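Make the Big Pot of Beans

I will defend the big pot of beans to anyone who sits down at my table. Not the can, though I keep cans too! I mean a bag of dried pintos, soaked overnight with a fistful of salt, then left on low all afternoon with an onion, a bay leaf and whatever heel of cheese is hiding in the drawer.

My friend Roxana Alvarado thinks I overdo it. She cooks one cup at a time and freezes none of it. But one cup takes just as long as a whole bag, and a whole bag gets you soup, tacos, and that glorious mash on toast with a fried egg (my kids would eat it every night of July if I let them).

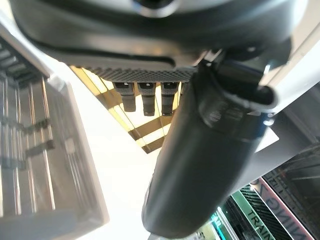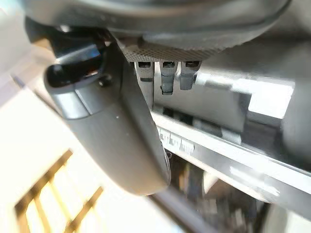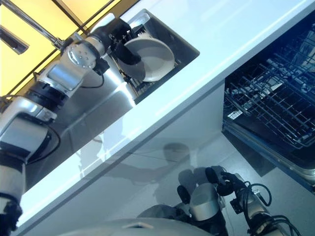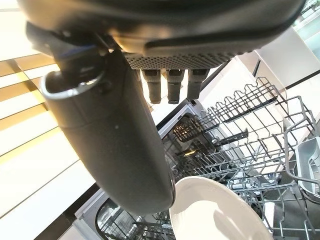 Save the Broth!

Please don't pour it down the drain. Bean broth is thick and savory and free, and I like it better than any carton on the shelf. Cook rice in it. Thin a pasta sauce with it. Līga Rebane, who got me started on all this, drinks it from a mug with black pepper and a squeeze of lemon, and I've come around completely.

Roughly 40 minutes before the beans are done, taste one, then taste three more. If any of them is chalky, keep going. And salt the soaking water, whatever your grandmother told you. Mine told me the same thing, and I loved her, and her beans were bland.

Filed under: Suppers, Pantry, Opinions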